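The snack test: comparing finger pads on hand-held grippers

Most gripper comparisons start with a wooden block. The block is rigid, it has flat sides and it weighs the same every time, so the numbers come out tidy and tell a buyer very little about groceries.

Valtodside, a small automation shop that builds packing cells for food distributors, has spent the winter on a less tidy approach. It ran three types of finger pad through 307 picks of ordinary packaged snacks, using grippers worked by hand. There was no arm in the loop. The operator supplied the reach and the aim, which left the pads and the linkage as the things being judged.

The pads went by their project names. Feria is a firm pad with a shallow texture. Figueiredo is softer and gives more at the tip. Kuvico is the long one, meant for reaching down beside an item in a crowded carton. All three bolt onto the same parallel linkage, and a change takes a few minutes with a hex key.

Tables came first, then cartons. A packet lying flat on a tablecloth can be approached from nearly any side. A carton has walls, and the fingers need somewhere to go before they can close.
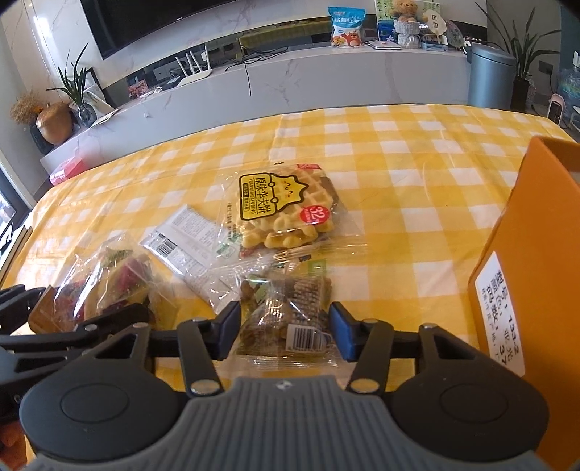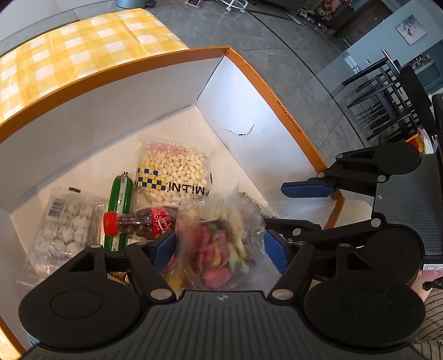
Film packaging caused most of the trouble. A puffed bag pushes back evenly until the air shifts, then folds on one side and slides out of the pads. The firm Feria pads did well on bottles and trays but dropped more bags than the other two. The Figueiredo pads held bags with less squeeze, although they picked up crumbs and dust and had to be wiped down between runs.

Kuvico was the slowest on the table, where its length was no help. In the carton it earned its place. Of the 174 picks made from inside a box, it needed the fewest second tries, mainly on items lying against a wall. Its weak spot was sideways load. Lift a heavy item by one end and the tip flexes enough that the item starts to rotate.

Two-handed work deserves its own trial. With a gripper in each hand, an operator can hold one item back while pulling out its neighbour, and that cleared up many of the jams. It also brought collisions between the housings. The shop now wants a slimmer housing before it commits to a paired setup – the current one is wide for a small carton.

Cost will settle part of the argument. A full set of two grippers, three pad types and spares came to $3,440. Pads are the wear item, and the soft ones showed rounding at the edges after 70 picks.

The next round moves the same pads to a bench arm in July, with the same mix of bags, bottles and trays. Feria stays in as the baseline. The cartons will be packed tighter.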